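About Gevilcombe

Gevilcombe sells things to eat off, drain on and put the nuts in. We have one shop, one stockroom and a green-topped table at the back where most of the decisions get made, usually after lunch.

The business was started by Mesfin Belay, who had gone out to buy a dish rack and come home with a lease. He had spent 8 years writing instruction leaflets for other people's kitchen goods, including a memorable one for a spoon, and felt he had learned enough about what people don't need. The first shop was on the steep end of Prins Street in Sudivbridge. It had a sloping floor, and anything round left it without paying. We moved to the flat end one February and have kept more of our stock ever since.

What we sell

Bowls, mainly. Paper ones for parties, plastic ones for the rest of the week, and a few serious ones on the top shelf that people admire and then don't buy. The patterned paper bowls are our best seller by a distance we find slightly hurtful, considering the effort that goes into the top shelf. They come in packs of 100, which is either far too many or six short, depending on your family.

We also carry wooden racks, trays, dish towels and a small range of lids. The lids fit the things we say they fit. If you have a lid question about something bought elsewhere, Mesfin will look at it, sigh, and generally find you one.

How we choose it

Everything goes on the table before it goes on a shelf. We stack it, unstack it, put food in it and see who takes it home. A bowl that nobody wants to borrow doesn't get ordered. We turned down a very handsome square one because soup came out of all four corners, and a folding rack called the Irau, our own design, which folded beautifully and at times of its own choosing. There are still 6 of them in the stockroom. Make us an offer.

Who we are

Four of us on a busy day. Mesfin does the buying and the window. The rest of us do the lifting, the website and the talking him out of things. In our best year so far he ordered 1,000 egg cups without mentioning it, and we would like to point out that egg cups remain very reasonably priced.

Come and see us

We're next to the shoe repair place, with the blue door. Parties, schools and church suppers can order ahead by phone or at the counter. Returns are fine if the thing is clean. We do check. 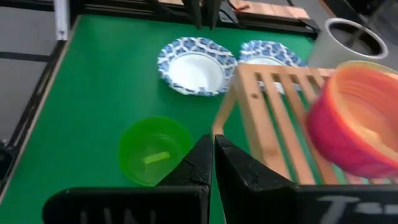

Patterned paper bowls, a lime-green plastic one and a slatted wooden rack on the green table.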